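Ticket 3898: Pundusgate order stuck on "label created"
Status: Solved
Category: Seller tools / Shipping

Hi all, me again! I wrote in last month about the payout thing (fixed, thank you) and now I've got a shipping one. I sell secondhand clothes through my Prillow shop, mostly coats and knitwear, and I buy all my labels through the Pundusgate plug-in. It has worked fine since I set it up. Then on Tuesday I bought a label for order 3025, dropped the parcel off at the counter, got my receipt, and the order page still says "label created, waiting for parcel." The buyer has messaged me twice. She's being very nice about it but I can tell she thinks I never mailed it.

What I've tried so far:

Logged out and back in. Same.

Cleared the cache in both browsers. Same, plus I lost all my saved searches, grr.

Typed the tracking number from my paper receipt into the Droltberg site by hand. This is the weird part: it comes up as accepted, with a scan from the same afternoon. So the carrier knows where it is and my shop doesn't.

Hit "refresh tracking" on the order page. The little wheel spins for a while and then I get "No events found (code 16)." I searched the help pages for code 16 and got an article about printer margins.

Update, same evening: I compared the two numbers digit by digit with a ruler under the line, and they don't match! The number on my order page ends differently from the one on the receipt. I went back through my email and there are 2 label confirmations for that order, a minute apart. I remember the page hanging when I clicked Buy, so I probably clicked it again. So I think I paid for a label I never used, and that's the one the order page is holding on to.

Update, next morning: got a reply from support (quick, thanks!) asking me to open the order, go to Shipping, then History, and see if both labels were listed. They were. The older one was grayed out with "superseded" next to it. That's the one I'd printed and stuck on the parcel. There's a small menu at the end of the line with "Make active," and I would never have found it on my own, it doesn't even show up on my phone. I clicked it, waited, hit refresh tracking again, and the whole history filled in at once. The buyer got her email a few minutes later and sent me a thumbs up.

Still open: the refund for the unused label. The Void button is there but it says voids can take a while to come through, so I'll leave it alone and check again after the weekend. Could you please gray out the Buy button once it's been clicked? I can't be the only impatient person on here.

Final update: refund came through, you can close this one. I'm back to listing. I've got the Mac an tSaoi sweaters to measure and a pile of winter coats to get up before it turns cold.
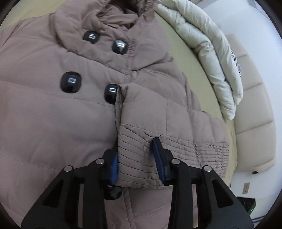

Attachment 1: Quilted puffer, double-breasted, black buttons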